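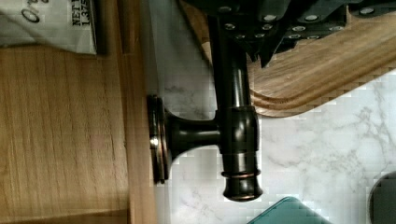 Session 7. Can machines do chores yet? (household + shop floor)

Reading time: 5 minutes

Short answer for the exam-minded: some, slowly, in places they already know. Long answer is the rest of this handout. Bring last week's sheet on grasping, I won't repeat the friction stuff.

1. What counts as a chore

Working definition for this course: a small job, done often, in a space set up for people, with things that don't stay where you left them. Wiping down. Putting a roll on a holder. Emptying a rack. On the shop floor: restocking bins, clearing offcuts, hanging tools back up.

Not chores, for us: welding the same seam all day. That was solved a long time ago, and it was solved by moving everything else out of the way. Fixed part, fixed arm, fence. A kitchen has no fence.

Keep the two apart when you read press material. A lot of "robot does housework" is really a fixed cell with a countertop in it.

2. Why the counter is hard

- Shiny dark metal. Depth sensors hate it. Reflections slide along a curved rod as the camera moves, so the edge you think you have is not the edge.
- Patterned stone. Veins look like edges, cables, cracks, a hair. A segmenter trained on plain tables will find objects that arent there.
- Fixtures stuck to cabinets. They don't give. Push a loose cup wrong and it slides, push a fixed bar wrong and either the bar or the wrist takes the load.
- Things leaning on things. Move one board and you may have moved three items.
- Packages. Soft, creased, a different shape every time you touch them.

Wrist cameras help with the last few inches and hurt everywhere else. Up close the gripper blocks its own target. You saw this in the lab on the peg exercise, same problem, bigger peg.

3. The roll holder task

Our running case for the rest of term. Break it down:

a) find the holder
b) find the free end of the bar
c) take off the empty core
d) pick up a new roll without crushing it
e) line up hole and bar
f) slide on, let go, back off without catching anything

People do (e) by feel. Touch the rim, wobble, it drops on. The robot version is usually a small spiral search with a force limit. Works ok if the limit is set right. Too low and it gives up on every bump, too high and you bend somebody's fixture.

Note (f). Students always skip (f). Half the failures are on the way out, a fingertip hooks on the paper and pulls the roll back off.

4. Numbers from our own bench

Setup: Drillik arm, Kiro two-finger gripper, Ovumon planner with default settings except speed. Mock counter in the teaching lab.

107 attempts at the full task, a) through f). 45 finished with no help. Another 20 finished after one nudge from a person. Rest failed or were stopped. Best run took nearly 2 minutes, which a person does without putting down the phone.

Don't over read this. One counter, one holder, one brand of roll. When we turned the lights off on one side the finder step got much worse, we didn't do enough of those to give a rate.

Where it failed, most to least: alignment, release, finding the bar, crushed roll. Planning hardly ever. Surprised me too.

5. Shop floor version

Easier: known bins, labels, flat floor, you can paint things. You are allowed to redesign the job. Swap the glossy hook for a matte one and the vision problem mostly goes away.

Harder: pace. At home a slow robot is annoying. On a line a slow robot is a stoppage. Also people walk through.

The Heo trial (reading packet, second article) is worth your time. They changed the tool rack before they touched any code. Ask yourselves how much of the gain was robot and how much was rack. I think mostly rack.

6. So, yet?

My view, argue with it in section:
- One chore, one room, someone nearby: yes, today, at a price no household would pay.
- One chore, any room: no.
- Whole kitchen, unsupervised: no, and distrust anyone with a date for it.

Demo videos: look for cuts, playback speed, and whether the person off to the side has a controller. Ask how many tries.

For next time

Write the failure list for a chore you do yourself. One page. Every step, what goes wrong, how you'd sense it, how you'd recover. Pick something dull, laundry is banned, everyone does laundry. Teams for the October project get set from these so put your real interest down.

Lab is open the usual hours. Reset the force limit when you leave, it was left high again.

Comments (4)

mbk_22: is the spiral search the same one from the peg lab or do we need to write a new one

staff: Same one. Change the radius.

quietpanda: took this class last year, do the failure list properly, it basically becomes your project report

tlo: section 4, does a nudge count if you only moved the roll before it started? our group counted it as clean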